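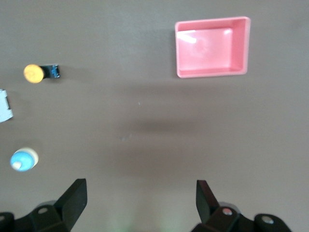 The Button Drawer

Print this story | E-mail this story

Thitima Khunthong had promised her uncle she would sort his parts before October was out, and she was a person who kept promises, even the dull ones. Boonsong had run his repair shop in Carrasco for most of his life, and in all that time he had thrown away nothing — not a fitting, not a switch, not the stub of a pencil.

"Pink tray for the stop buttons," he told her, settling onto his stool with his tea. "Your aunt baked in that tray once. Terrible cake."
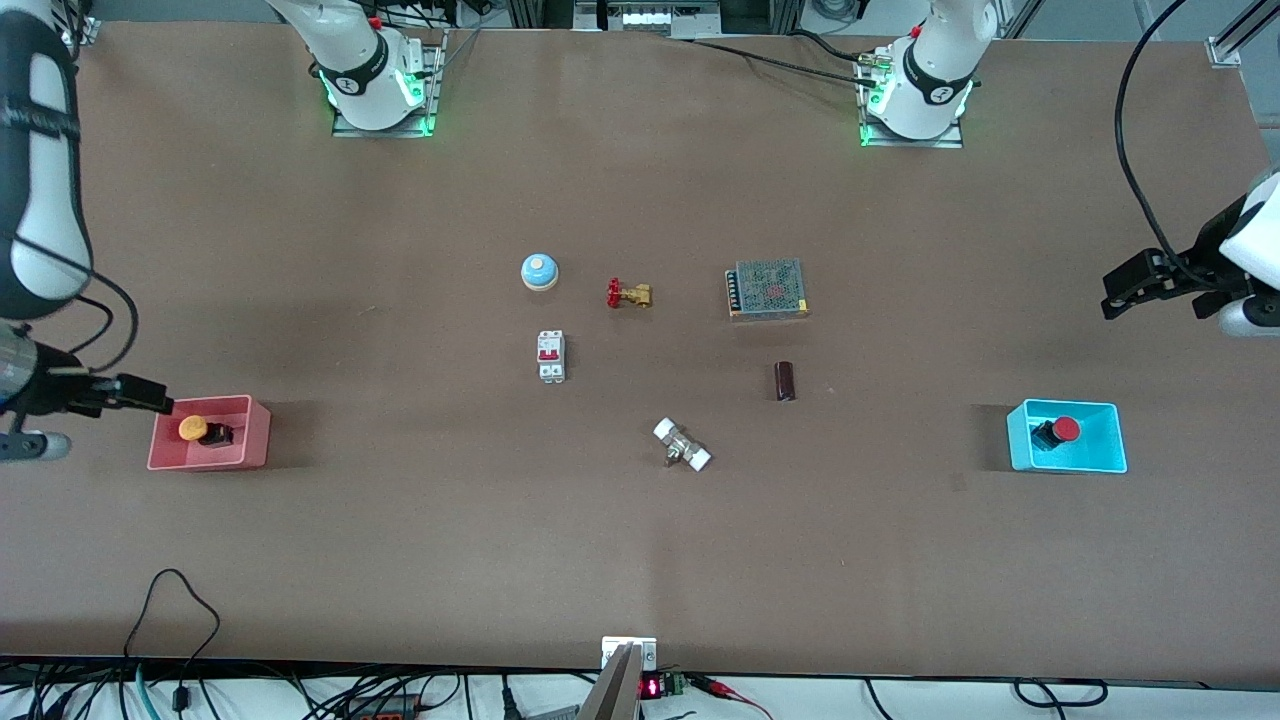 The yellow-capped button in its tray, with the rest still to be sorted.

She asked him where it had come from, which was a mistake if she wanted to be home for supper. It came off a bottling line, he said, and the man who ran the line was Petro Kostiuk, who sang while he worked and paid his bills in plums.

"And the blue bin?" she asked, when the plums were finally eaten.

"Ah," said Boonsong. "The blue bin is for what I can't decide."

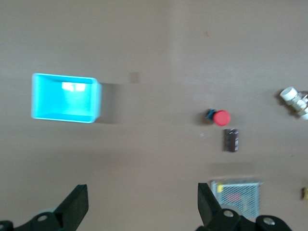
He turned his cup around in his hands for a while. A red button, a brown capacitor, what was there to decide? But he had a story for each of them, and she could see he was afraid the stories would go out the door with the parts. So she pulled up the other stool and found a pencil stub and an old receipt book.

"Start with the red one," she said. "And go slow, I want to write it down."

Reader comments (3)

Akihiko: My father had a drawer like this. I still have the drawer.

Charoen P.: Lovely. I want to know more about the cake!

plumjam58: Read it to my mother over the phone and she asked for it again.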